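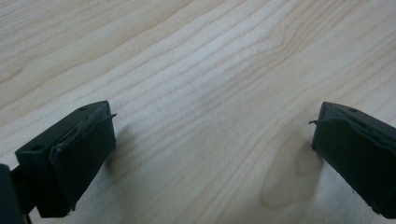
Pale wood surface with fine tan grain.

The Strickland Ledger: Tales from the Wrong Side of the River
Edited by Tamsin Nguyen-Tran
Lutance Press

Hardcover, ebook, and limited signed edition
Page last updated 2026-04-20

The Strickland Ledger is a shared-world fantasy anthology. Every story takes place in the river city of Strickland during the same winter, and every story is built on one entry in the same account book. The book belongs to a moneylender named Odrin Pell. Pell dies on the first page. The writers each took a line from his ledger and wrote about the person who owed the debt.

We started with the ledger itself. Before any fiction was commissioned, Tamsin wrote out Pell's accounts for the last year of his life, with names, sums, collateral, and short notes in the margin. Some of the notes are plain enough ("paid in part, eels"). Others aren't ("will not say where the second key is"). The writers were sent the whole thing and asked to claim an entry. Two of them asked for the same one, and in the end they both got it. Their stories disagree about what happened, and we left them that way.

The full ledger is printed in the back of the hardcover. It runs to 18 pages and is set in a typeface drawn for the book. Readers who buy the ebook get it as plain text with the margin notes in brackets.

What's in the book

These are the longer pieces. The complete contents list, with page numbers, will be posted in May when the layout is final.

"Eels on Account" by Marcus Doucet. A fish seller has been paying down her late husband's loan in eels for six years. After Pell's death, a man comes to the stall with a paper that says the debt has been sold, and he doesn't like eels. Marcus wrote the two Saltgate novels for us, and readers of those will know how he handles markets and people who work in them. No connection to Saltgate is needed or intended.

"The Second Key" by Soledad Ambrose. A locksmith's apprentice is hired to open a strongbox that has two locks, one of which can't be found. This is the longest story in the book and comes close to being a short novel. It is also the one with the most magic in it.

"What the Bridge Warden Saw" by Clementina Veloso. The warden of the Low Bridge keeps a list of everyone who crosses after curfew. Pell wanted the list badly enough to forgive a large loan. The story is told as the warden's report to his superiors, with the parts he crossed out left in.

"A Fair Rate of Interest" by Tavion Schumacher. Pell's clerk tries to collect on the smallest debt in the book. Tavion is new to us. He came in through the open call and this is his first published story at this length.

"Pledged, One Horse" by Tamsin Nguyen-Tran. The editor's own contribution, placed last. It can be read first without spoiling anything, but it was written to close the book.

There are also shorter pieces between the main stories, most of them a page or two long. They include a sermon, a recipe for barge bread, a notice of auction, and three letters from a debtor who keeps moving to cheaper rooms.

About the city

Strickland first appeared as the background to a serial we ran on our website. The serial ended without covering much of the city south of the river, and that is where this book is set. The south bank is poorer, lower, and floods most years. People there pay for things in goods when they can and in promises when they can't. Magic is legal but taxed, so most of it is done quietly and some of it is done badly.

You don't need to have read the serial. Two characters from it walk through this book, and neither is named.

The map on the endpapers shows the south bank street by street, including the stairs that are underwater at high river. It replaces the older map on our website, which had the tannery in the wrong place. If you have a print of the old one, keep it – the tannery moves in the story by Marcus Doucet, and both positions turn out to be useful.

Editions

Hardcover
Sewn binding, printed cloth over boards, ribbon marker, map endpapers front and back. Trim size 6 by 9 inches. Printed on cream paper. First printing of 2600 copies. The cover is stamped rather than jacketed, so there is no dust jacket to lose or tear.

Signed limited edition
Same text and trim as the hardcover, in a slipcase, with a signature sheet bound in at the front. The sheet is signed by the editor and all the contributors of the main stories. Each copy also comes with one loose page from Pell's ledger, filled in by hand. The pages aren't all alike and we can't take requests for a particular entry.

Ebook
EPUB, no copy protection. It should open on any current reader or phone. The map is included as a separate file at full size as well as inside the book, where it is smaller and harder to read.

There is no paperback planned at present. If we do one, it will come after the hardcover has sold through, and it won't include the endpaper map.

Ordering

Orders placed through this page are filled from our storeroom in Stavville. The ebook is delivered by email as a download link. The link works for 5 downloads, after which you can write to us for a new one.

Hardcovers and limited editions are preorders for now. We charge the card when the order is placed. You can cancel any time before the book ships and get the full amount back. After it ships, the usual returns terms apply and you pay the postage back to us.

If you order the hardcover, the ebook is included. You don't need to add it to your cart. People do this often and we refund them, but it takes a few days.

Please check your address before you finish. We send one email before shipping and ask you to confirm where the parcel is going. If you don't answer, we use the address on the order.

Backers of the original campaign

The book was first offered on Fundden, where the goal was 2000 preorders. The campaign reached it in the last week. If you backed it there, your copy is already reserved and you don't need to order again here. Surveys have gone out through Fundden and the link in your message is the only way to change your edition or address. We can't make those changes from this side.

Backers at the slipcase level will receive the signed limited edition described above. Backers at the map level will receive the endpaper map as a flat print, rolled in a tube and mailed separately from the book. The two won't arrive together.

Shipping

We ship within the United States by regular mail and overseas by tracked parcel. Books go out wrapped in paper inside a cardboard mailer with stiff corners. Slipcased copies travel in a double box. Overseas buyers are responsible for any import charges. We put the real price on the customs form and won't write a lower one.

If a book arrives damaged, send us a picture of the book and another of the packaging. We will replace it while we have stock. We don't need the damaged copy back.

Booksellers and libraries

Shops can order direct from us at the usual trade discount, with a minimum of 5 copies. Titles can be mixed to reach the minimum, so you can add the Saltgate books or anything else on our list. The signed limited edition isn't available at a discount and isn't returnable.

Libraries can order single copies. Please use the library form and not the cart, or the system will charge sales tax.

Advance reading copies are available as ebooks for reviewers and store buyers. They don't include the final map, and the ledger in them still has two sums that don't add up. Those are fixed in the printed book. One other sum doesn't add up on purpose.

Content notes

The stories deal with debt, eviction, and hard winters. There is violence in "The Second Key" and "What the Bridge Warden Saw," and a drowning is described in one of the short pieces. An animal is in danger in "Pledged, One Horse" and it lives. We'd call the book suitable for adults and older teens.

Common questions

Do the stories have to be read in order?
No. They overlap in time and can be read in any order. Events in one are sometimes seen from a distance in another.

Does the book say who killed Pell?
It says how he died. Readers of the advance copy have come away with different opinions on the rest.

Is this the first of a series?
It stands alone. Clementina Veloso is working on a novel about the Low Bridge, and it will be announced on its own page when there is a date for it.

Can I get my copy signed to a name?
No, the signature sheets were signed before binding.

Will there be an audiobook?
The rights are available and we have had one inquiry. Nothing has been agreed.

Also from Lutance Press

Saltgate, by Marcus Doucet (hardcover, ebook)
The Saltgate Winter, by Marcus Doucet (hardcover, ebook)
Small Gods of the Towpath, by Soledad Ambrose (ebook only, hardcover out of print)

Questions about an existing order should include the order number from your confirmation email. Messages are answered on weekdays.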